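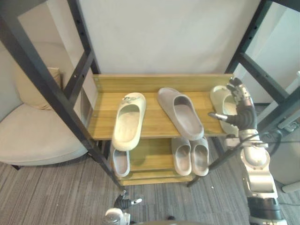
Hivside support: Thanks for the ticket. Before we look at the arm, can you tell us whether the thumb moves early during the live session as well, or only when you replay the recorded demonstration? Those are two separate problems on our side and the logs you attached only cover replay.

Reply from ticket author

Great question, and I should have put it in the first post! I went back and checked both. Live, the hand feels wonderful. I put on the Prasertsri gloves, close my fingers, and the robot's fingers close with mine, thumb included. On replay of that same recording the right thumb starts moving before the other fingers do, so it arrives at the slide first and pushes it along the board. By the time the fingers get there the strap has moved and they close on air.

Left hand replays fine. I swapped which hand did the reaching for one session and the left picked up sandals beautifully, so I don't think it's my technique, although I'm not ruling that out.

Setup, same as in the ticket form:
Task set: Wollus, entryway tasks (slides on the shoe rack)
Recording and replay: Stollmont, current release
Gloves: Prasertsri pair, both freshly charged
Control: both arms by remote, operator seated, head view plus wrist view
Demonstrations recorded: 20

What I've tried so far

Restarted Stollmont and the hand controller. No change.

Recalibrated the right glove with the full routine (flat hand, fist, thumb to each fingertip). Live control got even smoother, which was a nice bonus, but replay had the same early thumb.

Replayed at half speed. This was the useful one. At half speed the gap between thumb and fingers doubles along with everything else, so it's baked into the recording. If the motor were just quick off the mark I'd expect the gap to stay the same length.

Replayed with no sandals in reach, to see if contact had anything to do with it. Thumb still early.

Moved the arm by hand with the motors released and recorded that, no gloves involved. Replay was perfect, thumb and fingers together. I got a little excited at this point, because that leaves the glove stream and whatever Stollmont does with it on the way to disk.

Hivside support: Agreed, that narrows it nicely. Please open a glove recording and compare the time column for the thumb channel with the finger channels. Also check whether "smooth finger input" is on for the right hand.

Reply from ticket author

It's on! Right hand only. I must have ticked it on Sunday when I was playing with the settings, and I had no memory of it.

The time columns match row for row, so nothing is slipping there. But with smoothing on, the finger values in the file lag behind the raw glove values and the thumb values don't. The thumb seems to skip the filter completely. Live control must be using the raw values for everything, and only the saved copy goes through smoothing. That would explain why it felt so good in the gloves and so wrong afterward.

I turned the option off, restarted, and moved on to the next Wollus task while I had the gloves on, so there'd be fresh recordings with a different grasp in them. 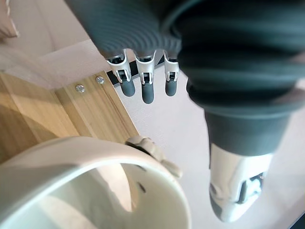 I also went back to the shoe rack and recorded the same reach again, from the same starting pose, with smoothing off. Replay matched the live session. Thumb and fingers close together and the slide comes up by the strap. I ran that replay five times in a row just for the pleasure of watching it.

About the old recordings: I'd love to keep them, because a lot of the arm motion in there is really good. The raw glove values are still stored next to the smoothed ones, so I wrote a short script that copies the raw finger columns over the smoothed ones. After that, 17 of the old demonstrations replay correctly. The others I'd have thrown out anyway — I dropped the slide in one and bumped the upper board in another.

Two things I'd like to ask for:

1. Could smoothing cover the thumb too, or leave the whole hand alone? One filtered side and one unfiltered side is never going to make a good pinch.

2. Could the setting be written into the recording header? I'd have spotted it in the first minute.

Hivside support: Confirmed on our bench, the thumb channel bypasses the filter. Filed with the Stollmont developers along with your header request. May we attach your script to the report?

Reply from ticket author

Please do! It expects right-hand column names, so anyone using it on the left needs to change the prefix at the top. Leaving smoothing off here until the fix is out. More Wollus recordings this afternoon, both hands this time.

Status: waiting on release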